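# Sprechnotizen: Retouren im Möbellager

**Folie 1 — Einstieg**

- Kurz vorstellen, Dank an Binta Abubakar für die Einladung
- Thema: was mit der Ware passiert, wenn der Kunde sie zurückschickt
- Grundlage: unser Lager in Lerholm, Zahlen aus dem Dezember

**Folie 2 — Ausgangslage**

Im Dezember kamen 711 Retouren an, ein großer Teil davon Bettwaren und Kleinmöbel. Die Ware stand im Schnitt 21 Tage, bevor jemand entschieden hat, was damit geschieht. Platz war dafür nie eingeplant. Wir haben sie in den Gängen neben dem Wareneingang abgestellt, und der Wareneingang wurde langsamer.

(Pause, Frage ins Publikum: Wer misst die Liegezeit von Retouren getrennt?)

**Folie 3 — Was wir geändert haben**

Die Prüfung findet jetzt direkt an der Rampe statt. Drei Wege: zurück in den Bestand, Aufarbeitung bei Hultex, Abverkauf. Der Prüfplatz hat 20 Minuten pro Sendung, danach muss ein Weg im System stehen. Unklare Fälle gehen an Liesl Holzer, sie entscheidet am selben Tag.
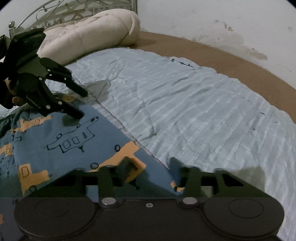 *Greifer über einem Bett mit gemusterter Decke*

**Folie 4 — Transport**

Früher fuhr Iyamu die Retouren einzeln ab, wie sie gerade anfielen. Heute sammeln wir auf Palette und geben die Fahrt erst frei, wenn der Wagen zu mehr als 60 Prozent voll ist. Das kostet manchmal einen Tag — bei Retouren ist das vertretbar, bei Neuware wäre es das nicht.

Nicht vergessen: Die Etiketten waren anfangs ein Problem. Das alte Versandetikett blieb auf dem Karton, und der Scanner las das falsche. Jetzt wird es am Prüfplatz überklebt.

**Folie 5 — Offene Punkte**

- Der Standort Zelevow arbeitet noch nach dem alten Ablauf
- Rückgabegründe werden als Freitext erfasst, Auswertung mühsam
- Verpackung: Matratzen kommen oft ohne Folie zurück, Kosten bisher nicht zugeordnet

Fragen zur Software an Binta weitergeben. Handzettel mit dem Ablauf liegen am Ausgang.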